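Home | Tableware | Care and Repairs | Delivery | Help | Contact

Plates and table care: your questions
2020-04-24
By the Hirkden help desk

We get a lot of the same questions about our coloured plates and about the tables people put them on. The answers are collected on this page. If yours is missing, write to us using the form under Contact and put "plates" in the subject line.

Which plates does this page cover?

All the plain coloured plates in the Cumo range, in every size. The patterned plates and the serving dishes have their own page, linked at the end. Cups and bowls are not covered, though most of the washing advice holds for them too.

Can I put them in the dishwasher?

Yes, at 50 degrees or lower. Hotter programmes won't break a plate but the colour will dull over time, and the paler shades show it first. Leave a gap between plates in the rack so they don't knock against each other. Tablets and powder are both fine. We would avoid anything with added bleach.

And by hand?

Warm water, ordinary washing-up liquid and a soft sponge. Don't use wire wool or the green side of a scouring sponge. Dried-on egg or porridge will come away if the plate soaks for 30 minutes.

There are grey lines on my plate. Is it scratched?

Probably not. Grey lines are usually metal left behind by cutlery, and they sit on top of the surface. Make a paste of bicarbonate of soda and water, rub it on with a damp cloth and rinse. If you can feel the line with a fingernail after that, it is a scratch and it won't come out.

Is the lavender the same colour as the old lilac?

No. Lilac was stopped and lavender took its place in the range. Lavender is a little bluer. The two look close enough on a table together, but stacked side by side you will see the difference. We have no lilac left in any size, so please don't order lavender to fill out a lilac set without asking us for a sample first.

How will the colour look at home?

It depends a good deal on what the plate stands on and the light in the room. On a white table the purple shades look cooler and stronger. On oak or pine they look pinker. Under yellow bulbs in the evening, lavender can pass for grey. We suggest looking at your first plate by a window and again after dark before you buy the rest.
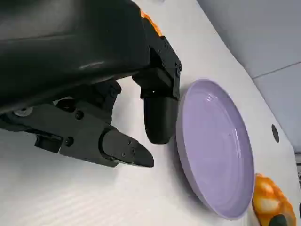 Lavender-purple plate on a white tabletop.

Will a plate mark a white table?

The plate itself shouldn't. What marks a table is grit caught underneath, so wipe both before you set a place, and lift plates to move them along. Sliding a stack across the top is the most common cause of the fine scratches people write to us about.

My white table has yellowed rings. What can I do?

Try washing-up liquid first, then the same bicarbonate paste as for cutlery marks, on a small patch near the edge. Curry and turmeric stains often fade by themselves over a week or two if the table gets daylight. Don't use a cream cleaner on a glossy top. If the finish is varnished or painted, check with whoever made the table. For tables in the Madanix range, the care sheet came taped to the underside.

Can I stack the plates?

Up to 8 high for dinner plates. Side plates can go higher if the shelf is steady. Put a sheet of kitchen paper between plates that will be stored for months, and keep sizes separate, largest at the bottom if you must mix them.

Are they safe in the microwave and oven?

Microwave, yes. Oven, no, and that includes warming plates in a low oven before a meal. Run them under the hot tap and dry them instead. Don't put a plate straight from the fridge into the microwave.

My plate has chipped. Can it be repaired?

We don't repair plates. A chipped rim should not be used for food, even when the chip is small. Single replacements can be ordered in all current colours. Quote the stock number, which for the lavender dinner plate is 3316.

It arrived broken. What do I need to send you?

Your order number and a photo of the plate in its box. Please keep the packaging until you have heard from us. You do not need to post the pieces back.

When will the side plates be back in stock?

We expect the lavender and the cream in May. Orders placed before then will be held and sent complete, unless you ask us to split them. Splitting an order costs one extra delivery charge.

Related pages
Patterned plates and serving dishes: care
Madanix tables: cleaning and touch-up
Kwofie place mats: sizes and washing
Returns and breakages
Colours no longer made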